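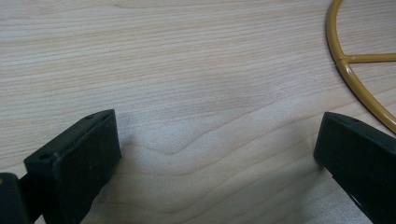 Saturday, January 13, 2024

I have spent most of the past fortnight on the table. It needed doing before we moved in and didn't get done, and then it needed doing before Christmas and didn't get done then either. So this is a post about a table, and if you only come here for the walks, there will be one along once the path at Trindemcombe stops being a stream.

The table came from a house clearance on the Loltdale road. I paid 100 pounds for it, which I thought was fair, and another 20 for two lads to put it in their van and bring it up the hill. It had a brown varnish on it at the time, thick and a bit orange at the corners, with a white ring at one end where a hot dish had been. The legs were sound. One of the stretchers underneath had been glued before by someone who used too much glue.

I didn't know what the wood was when I bought it, and I still can't tell you for certain. The man at the timber yard looked at it on my phone and said ash, then said it might not be. The pale colour only showed when the varnish came off. I had been expecting something in the middle of brown, and had already bought a tin of stain to go with it, so that tin is going back or going on the shed.

Getting the varnish off took three goes with stripper and a lot of wire wool. I know some people go straight in with a sander. I tried that on a chest of drawers years ago and left a dip in the top that you could roll a pea into, so I am careful now. The stripper was the Delacroix one in the square tin. It smells less than the others but you have to leave it longer than it says, at least in a cold garage. I had the door open and two jumpers on.

After that it was sanding by hand, with the grain, starting at 80 and going up. I stopped at 240. There is an argument to be had about whether you should stop sooner if you are going to oil, and I read both sides of it one evening and went to bed none the wiser. My arm had its own view.

The top has a nice figure in it. Over most of it the grain is fine and close together, running lengthways in thin lines, and then there is a patch where it opens out and goes wavy, with the lines bowing round each other in a sort of arch. You couldn't see any of that under the varnish. I have decided the arch goes on the window side, where the light gets to it, and I have turned the table round twice to make sure. It also has some pinkish streaks that I took for leftover varnish. I went at one of them for a good ten minutes before I gave in and accepted that it was the wood.

For the finish I had it down to two. One was a hard wax oil and the other was a water-based varnish called Wosar, the clear satin. Oil is easier to patch, and we are not a tidy household at mealtimes. But oil makes pale wood go yellow, more or less whichever one you buy, and having found out what was under there I wanted to keep it. So it was the Wosar. I did a test piece on the underside of one leaf, left it two days, and put a cup of tea on it and a blob of vinegar next to that. Both wiped off.

Three coats on the top, two on the legs, one on the underside. You put it on thinner than you think and you don't go back over it. I went back over it on the first coat and got a drag mark near the end, which meant rubbing that bit down and doing the whole top again. Between coats I used the fine grey pad and then a damp cloth. The garage was too cold for the second coat so we carried the top into the back room and kept the door shut, and ate off our knees for a week.

It has come up smoother than I expected, with a bit of a gloss to it. More than I would call satin, if I am being fussy. When the light is flat the middle goes nearly white and you lose the grain until you move your head. I thought about knocking it back with wire wool and some wax. I may yet. I have been told to leave it a month before doing anything like that, and I am happy to be told that.

The other job was the legs. Two of the bolts had been replaced with whatever was in the drawer, and one of those was holding on by a couple of turns. I went to the ironmonger's in Trindemcombe with the one good bolt in my pocket and came back with a set that matched, plus washers. It no longer rocks. It rocked a little on the kitchen floor even so, but that is the floor, and there is a bit of folded card under one foot until I find something better. Felt, probably.

A few people asked last time about what all this costs, so I looked at the receipts. Stripper, paper, wire wool, varnish, a decent brush and the bolts came to less than the table did. The shop on the ring road had a new one of the same size at 800, and the top on that was thinner and the legs screwed on with brackets. I am not counting my own time. I never do, and it is probably best left that way.

Things I would do differently: start in April, when the garage is fit to stand in. Buy the good brush first and not after the bad one had left its hairs in the undercoat. Take the top off the legs before doing anything at all, which I put off because the bolts looked awkward, and then had to do anyway.

The chairs are next. There are four of them, they don't match each other or the table, and one has had its seat mended with parcel string. I am in two minds whether to strip them or paint them. Painting would be quicker – and I have most of a tin of dark green left over from the back door.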